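3.2 Study sites and acoustic measurements

The measurements were made in four office buildings, which we call by the names of their streets: Padarstead, Jolance, Lodhi and Stodow. All four were built as ordinary offices and later divided into smaller rooms with light walls. This kind of change is very common in older business districts, and it is usually done without any acoustic study. The tenants in our buildings were small firms, a language school, a dental laboratory and several technical workshops. We did not choose the rooms by the type of work done in them, only by their volume and by the permission of the tenant.

In total, 292 rooms were on the first list. From this list we removed the rooms with a volume larger than 200 cubic meters, because in such rooms the sound field in the low bands behaves differently and the comparison would not be fair. We also removed storage rooms, rooms without a door, and rooms in which the tenant did not allow us to make loud signals. The rooms that remained were 100, and all results in Section 4 refer to these.

For every room we recorded the length, width and height, the material of the floor, the type of ceiling, and the area of glass. Furniture was recorded in a simple way, with three levels: sparse, medium and dense. We know that this scale is rough. A finer scale was tested in May in the Lodhi building, but two observers who used it in the same room did not agree often enough, and we returned to the simple one. With three levels the agreement was good, and the disagreements were almost always between medium and dense.

The rooms were measured as they were found. Earlier studies often ask for empty rooms, and this gives clean numbers, but people do not work in empty rooms. Desks, shelves, coats and equipment all take part in the sound field, some by absorbing and some by scattering. Hard objects with an irregular surface are of special interest in small rooms, as they can break the flutter echo between two parallel walls even when they absorb almost nothing.
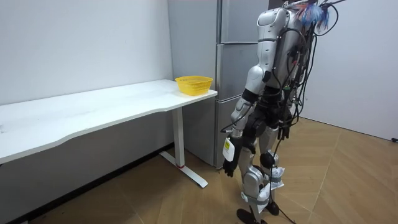
Figure 3. One of the small rooms, with a long desk along the left wall.

The source was a loudspeaker with twelve faces, placed on a stand at a height of 1.5 meters. We used two source positions and three microphone positions in each room, so that six responses were obtained. The microphone was never closer than one meter to a wall or to a large object. In the narrowest rooms of the Jolance building this rule could not be followed for all three positions. There we kept the distance to the wall at 0.7 meters, and these rooms are marked in the tables.

The signal was a logarithmic sweep with a length of 13 seconds. A longer sweep gives a better ratio between signal and noise, but the tenants had to stop their work during the measurement, and it was not possible to ask them for more time. Ventilation was left on if it could not be controlled from inside the room. Computers and other machines were switched off when the tenant agreed. If a door was opened or a person spoke in the corridor during the sweep, the measurement was repeated.

3.3 Calculation of the reverberation time

From each response we calculated the reverberation time in octave bands from 125 Hz to 4 kHz. The evaluation range was 20 dB, starting 5 dB below the initial level. In the 125 Hz band the decay was frequently not a straight line. It had a fast first part and a slow second part, and one number does not describe such a decay well. We report the value in this band for completeness, but we do not use it in the regression.

The value for a room is the mean of its six responses. We also kept the standard deviation between positions, which is a useful sign of how even the sound field is. In most rooms with sparse furniture this deviation was higher than we expected — in some cases as high as the difference between two neighboring rooms of the same size. A result from only one position should therefore be read with care, although this practice is still seen in consulting reports.

For comparison we computed the reverberation time with the Sabine equation, using absorption coefficients from published tables. The coefficient of the furniture was not taken from a table. It was given one value for each of the three levels, and these three values were fitted to the rooms of the Padarstead building only. The other three buildings were kept for the test. In this way the model was not tested on the same rooms that were used to make it.

3.4 Limits of the method

There are some limits which the reader should have in mind. The light walls in the four buildings were not all of the same construction, and we could not open them to see what is inside. A thin panel with an air gap behind it absorbs in the low bands, and a part of the difference between the buildings can come from this effect. In the Stodow building the walls were changed at least two times, and no drawings were kept by the owner.

The number of people in the room was always two, both of them from our group. A room in normal use can have more, and each person adds some absorption, mainly above 500 Hz. We did not correct for this, as the correction depends on clothing and on the position of the people, and it would bring more uncertainty than it removes.

Finally, our furniture scale says how much there is in a room but not where it stands. Two rooms with the same level can have the objects spread over the whole floor or collected at one wall. The effect of this difference is discussed again in Section 5, where the residuals of the model are compared with the floor plans.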